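# Breaking down cardboard boxes for the recycling

Written Sunday, October 24, 2021, for the Plultthorpe building. The pickup rules change in November, so please go by this page and ignore the sheet taped up in the stairwell.

## What you need

- a utility knife with a fresh blade
- natural twine
- work gloves, if the boxes have staples

## Steps

1. Empty the box. Check under the bottom flaps for packing paper and the small bags of screws that Groren ships with its shelves.
2. Pull off plastic tape and air pillows. Paper tape can stay on.
3. Turn the box upside down and slit the tape along the center seam. Cut away from your other hand.
4. Find the glued seam at one corner and pull it apart, or cut it if it won't give. The box should now fold flat.
5. Cut anything longer than 18 inches in half. Small boxes can go in whole once they are flat.
6. Stack the pieces and tie the bundle in both directions. Leave no more than 2 bundles per unit on the rack.

## Sorting worn boxes

Torn flaps and crushed corners are fine – the mill shreds everything anyway. Grease is a different matter, and so is cardboard that has been soaked through.

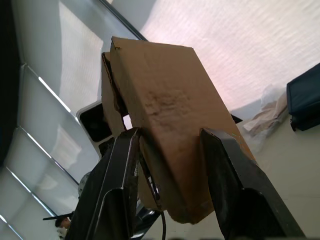
If you find a dark patch, press it with your thumb. Firm and dry means it goes in the bundle. Soft or damp means you set the box aside until the next day and check again. If it still feels mushy, cut that section out and put it in the trash.

Boxes you want to keep for shipping should have all four flaps and square corners. Put those on the Nowakowski shelf, flat, with the old labels covered.

Questions about the rack go to Stela Furtună, extension 651.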